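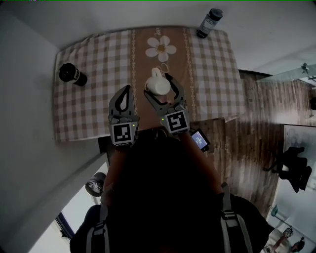 ## 13 Mar 2024, table linen, Jalstead bench

Check cloth (Rowlands, beige / light brown / white) with the brown Nukcombe runner laid down the middle. Both back from Sovatgate after the long wash series. Cloth has now had 11 cycles, runner the same. Ironed on the reverse, left flat overnight under the rack, then laid on the table.

Dark grey bottle at the top right corner of the cloth, black cup over on the left. Both stay off the runner.

### Laying

- Cloth first, squared to the table by the checks. Following the hem gives a worse result as the hem has drawn in unevenly at one corner.
- Runner second, centred by eye and then by rule. Flower goes to the top end.
- Smooth from the middle outwards with the flat of the hand. Pulling from the ends puts a bow into the vine borders and it does not come out again without lifting the whole piece.
- Do not pin. Pin holes from the first series are still visible in the spare cloth.

### Cloth

Distance between the two reference threads was 900 mm before washing. Loss across the width is within what we allowed. Loss along the length is larger than expected and needs measuring again once the cloth has rested, so no figure entered yet.

Light brown and beige squares are still easy to tell apart at arm's length. Under the strip light the difference is smaller than by the window. Compare with the unwashed swatch in the drawer before writing anything up.

### Runner

Ground colour even to the eye. No transfer found onto the white squares when the runner was lifted and the cloth checked underneath. That was the main worry with this brown and I would still like one more damp contact test, weighted, before calling it done.

Cream vine stripes: sound on both sides. Slight puckering on one side only, over a short stretch. Steam took most of it out. Could be tension in the original stitching, could be the drier.

Flower: petals white, centre golden brown. Wiped with a white cloth, nothing came off. Edges of the petals to be looked at under the glass.

Lettering above the flower: faint, only slightly lighter than the ground. My notes from before washing say "low contrast", so I can't claim it has faded. Should have taken a reading then. For the next runner, take one at the lettering and one on plain ground beside it, before the first wash.

### Slip

Runner on cloth, nothing on top, pulled lengthwise by the short edge with the spring balance. Moves sooner than the unwashed pair did. Repeated with the 800 g weight at the centre and it held much better. Readings are in the loose sheets, to be copied in.

Cloth on table: no movement in any pull.

### Storage

Roll the runner face out on the tube. Last time it was folded in four and the crease ran straight through the flower. Cloth can be folded, but along the check lines, and refolded on different lines after around 36 hours if it isn't used.

### Outstanding

1. Remeasure cloth length after resting.
2. Damp contact test, brown on white.
3. Glass on the petal edges.
4. Ask Sovatgate which drier setting was used for the last load. The docket only gives the wash.
5. Second runner from Nukcombe is not due until June, so this one has to do for the slip repeats as well.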